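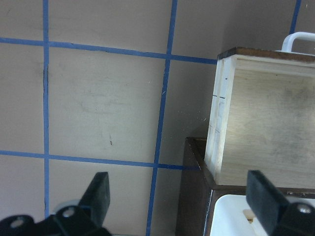
A two-finger gripper over a work surface marked with blue tape. Right: wooden box with a white handle, on a dark base.

Household chore robots

Household chore robots are machines meant to do ordinary work in a home or small shop – tidying, wiping, loading, putting things in and out of boxes. As of 24 June 2019 no general-purpose machine of this kind is in common home use. Single-task machines (floor vacuums, lawn mowers) are common and are usually treated seperately.

Background

Factory arms have lifted and placed parts for decades. They do it well when the part is always in the same spot. Homes are different. Chairs move, lids stick, lights change. Early chore projects mostly scripted one motion and replayed it, and failed when a cup was moved a hand's width.

Interest picked up again after 2000 with cheaper cameras and lighter arms. The Plameck kitchen arm, shown as a prototype, could stack plates of one size only. Never sold.

Typical setup

Most current work is done on a table. Common parts are an arm, a gripper with two fingers, and one or more cameras, often one near the wrist so the view travels with the hand. Colored tape is often used to divide the surface into cells, which lets operators put objects back in known places between attempts. Boxes with handles, drawers, bins and trays are the usual props.

Two flat fingers are cheap and easy to replace. They are weak at anything that needs a twist or a change of grip, and thin cloth is a problem.

Training

Two main methods. In the first, a person steers the arm through the task many times and the software learns from the recordings. In the second, the machine tries by itself and is scored. Many groups mix both. The Flondance project used 200 steered runs per chore, then let the arm practice without help. Mixed methods are slower to set up but cope better with objects that have shifted.

Results

The Kaimal trial is the one most often cited in hobby circles. It covered 19 chores, all table-height, and logged 489 attempts. Picking up solid objects and dropping them in a bin went best. Opening a lid by its handle worked when the box stayed put, and often failed when it slid. Folding was the worst of the lot. A person did every chore faster.

Shop-floor results are better. Zalent, a small packing firm, runs two arms on carton filling, with a worker nearby to clear jams. Cartons there come in one size, which helps alot.

Limitations

Speed – most arms are run slowly around people.
Recovery – a dropped item often ends the attempt, and a person has to reset the table.
Transfer – skill learned on one table may not carry over to a different one, even with the same objects.
Cost – an arm, cameras and a computer still cost far more than most home appliances.

Reported success rates are hard to compare. Some groups count a retry as a success, others don't. Distance, lighting and the number of resets are often left out of write-ups.

Outlook

Opinion is split. Some builders expect narrow helpers first, such as a fixed arm over a sink or a sorting station in a stock room. Others want one mobile machine for everything, and accept a longer wait. A second Kaimal trial with sliding boxes and soft items is planned for July.

See also

Robot vacuum
Gripper
Pick and place
Teleoperation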